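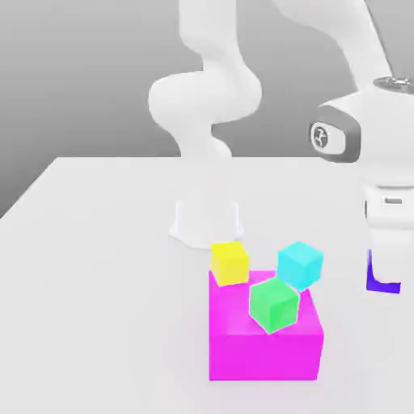 Figure 1. White robot arm on a pale gray tabletop (simulated).

Do Points Cards Bring Shoppers Back? Retail Project Report, August 2021

I picked this topic because my wallet is full of loyalty cards and I wanted to know if any of them change where I buy my milk! My project compares two grocery chains near campus, Worstead and Atel. Worstead gives you points on everything, and you trade them in for vouchers. Atel dropped its card and just runs lower shelf prices, plus a coupon flyer that mostly ends up on my kitchen floor.

I put a short survey online and got 508 usable answers, way more than I'd hoped for. I asked people where they did their main shop, whether they carried a card, and what would make them switch. Then I sorted everything by household size (this took me 3 evenings, mainly thanks to people typing "just me and the dog").

Card holders did say they visited Worstead more often, but they also tended to live closer to it – so I can't say the card is doing the work. I tried splitting the answers by distance, the way the Stojanović method in our course reader does it, and the gap between the two chains got a lot smaller. Big families cared about vouchers the most. Students like me mostly cared about closing time.

I also wanted to look at Tilard, the discount store by the bus station, but only four people named it as their main shop, so I left it out.

If I did this again I'd ask for real receipts, even just two per person. People are pretty bad at remembering what they spend – I guessed my own total and was way too low. I plan to rerun the survey in September when everybody is back on campus, with the distance question moved to the top.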